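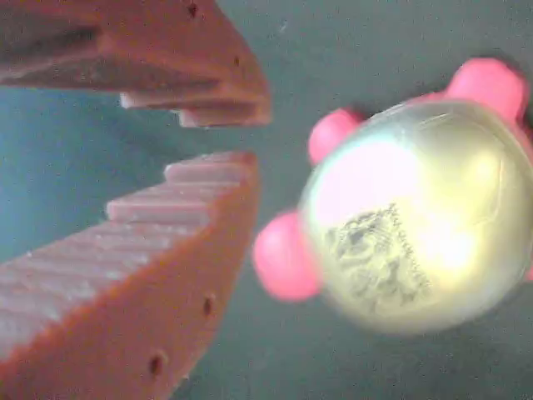

What I Set Out to Do

My project for Media and Conflict was supposed to be a big comparison of how newspapers cover kidnappings in war zones. That lasted one week. There was way too much to read (and I'm a slow reader!), so I cut it down to one thing: what happens to a story after the hostages come home.

I picked the Vik ferry case, where armed men stopped a river ferry and held the passengers for most of a month. My two sources were the Pevance Courier, which is local, and Zillar, a news site that mostly rewrites wire copy. I searched both archives for the ferry's name and ended up with 402 articles. I read every one, mostly on Thursday nights.

My advisor, Tolera Tamiru, told me to write down my guess before I started. I guessed that coverage would drop off slowly after the release. I was pretty wrong. 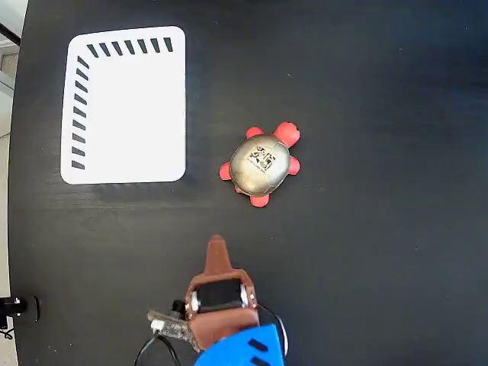 RESULTS

Coverage fell off a cliff. While the passengers were missing, both outlets ran something almost every day. The release itself got huge headlines, and then Zillar ran exactly 2 more stories, ever. One was about the army's press conference and the other was a correction – they had the number of children wrong.

The Courier kept going, but the pieces got shorter and moved to the back pages. The longest one left was a 1,000-word interview with a woman who couldn't get her ID card replaced, so she couldn't go back to work. I think it's the best article in the whole pile, and I almost skipped it because the headline only mentioned the permit office.

I also looked at who gets quoted. Before the release it's nearly all officials and army spokesmen. Families show up, but usually in the last paragraph.
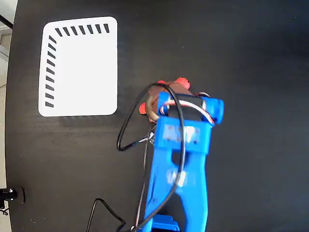 The part I had the most trouble with was deciding what counted as a quote from a survivor. Sometimes a paper says "survivors described" and then paraphrases for three sentences. I left those out at first, then put them back in, which meant redoing my whole spreadsheet in September. If I did it over I'd set that rule on day one.

I'd also like to add radio. People in Brivelance told me they heard most of the ferry news that way, and I have none of it. The station does keep its old bulletins on tape, and I've asked for a listening appointment.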